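October, late

Played Garkau again tonight, the third map of Neder, start to finish on the hard setting. Everyone on the Ploldale forum calls it the best thing in the set. I'm still not convinced.

The opening is fine. You drop into a flooded courtyard with a shotgun and one box of shells, and the door behind you is only a texture. Past the blue key it goes wrong. The author clearly wanted a tense climb up the tower, but all 20 of the hitscanners on the stairs wake up together when you fire the first shot, so the best plan is to shoot once, go back down and wait at the bottom. I did that 3 times. Never took a scratch. Is that tense? The text file says "carefully balanced for pistol start." By whom, I'd like to know.

Asmaa Mahrous swears there's a secret behind the crushed pillar that makes sense of the whole map. I humped that wall for ten minutes and got nothing. She may be thinking of the older build, or of Chege, which has a pillar just like it.

Broke off before the red door and came back to it after supper.

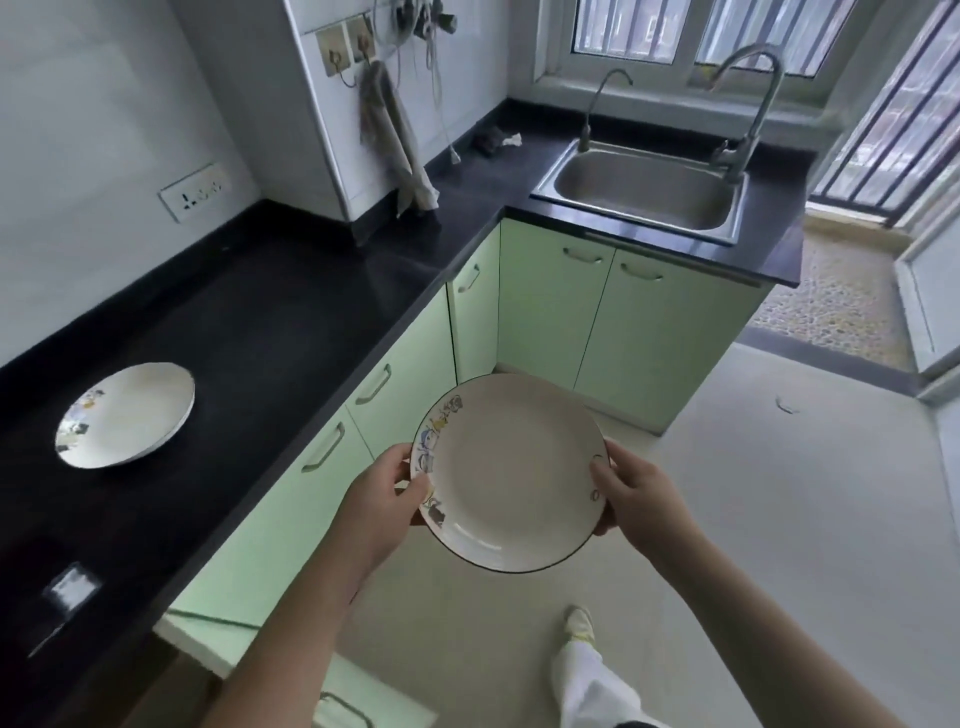
Second try, 9:40 pm

Found her secret. I take back the part about the older build. Linedef 2827, and you have to shoot it from the ledge, which I would never have guessed without opening the map in an editor. It holds a backpack and a berserk. It does not make sense of the whole map.

Red door, then the arena. Supposedly 60 monsters, teleporting in by waves, but the second wave got stuck on my run and I finished with a kill count well short of full. Someone will tell me it's my source port. It's always my source port.

Exit room is nice, I'll give it that. Good lighting, and the music finally gets to its one decent part just as you leave.

Chege tomorrow if I can be bothered.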